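Posted in: Student Work > Product Design > Year 2 Reports

Sorting and Storing Small Medicine Containers in Open Bins
Malou Dalsgaard and Sunita Ridgeway
Jul 6, 2019

1. Purpose

The project looked at how capped medicine containers can be kept together on a shared worktop. The starting point was a complaint from the Gollik day centre, where containers were kept loose in a drawer and had to be picked up one by one to be identified. We were asked to compare open bins with the existing drawer and to recommend a layout.

2. Method

Two bin types were compared: an opaque bin with low walls and a clear bin. Both were rectangular and made of plastic. The drawer served as the baseline.

Each trial began with a set of containers on the table. The person taking part placed them upright in the bin, then retrieved one named container on request. We recorded the retrieval time and any container that fell over. There were 215 trials over 3 sessions. Trials in which a cap came off were discarded and repeated.

Labels were left out of the first session so that size and colour could be judged alone. Printed labels were added from the second session onwards.

3. Results

The drawer was slowest in every session. Between the bins the difference was small when the containers varied in colour. When they were all of one colour, the clear bin was faster, as the contents could be checked from the side without lifting anything.

Falls were more common in a part-filled bin. Containers standing close together supported each other, while a single narrow container tended to tip when its neighbour was removed. Tall, narrow bottles accounted for over 25 of the recorded falls.

White caps gave no help with identification. Seen from above, most containers looked alike, and participants often lifted the wrong one first.

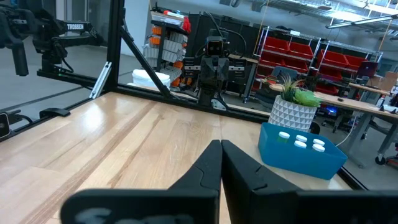
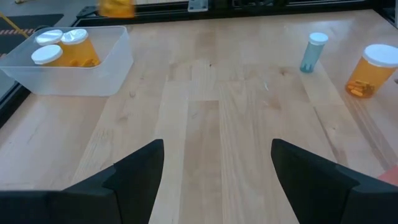

4. Discussion

Low walls make it easier to grip a container but give less support at the edge. A divider would reduce tipping, though it would also fix the size of container that each section can take. We did not test one.

Cap marking is the cheapest change. A coloured dot on each cap would work with either bin and would need no new equipment. We recommend the clear bin with marked caps, with large bottles kept in a separate bin.

Further trials with dividers are planned for October.

Related reports
Drawer Inserts for the Wandex Trolley
Cap Torque and Grip Strength
Label Legibility at Arm's Length

Contact the department office | Copyright Cerneo College | Back to top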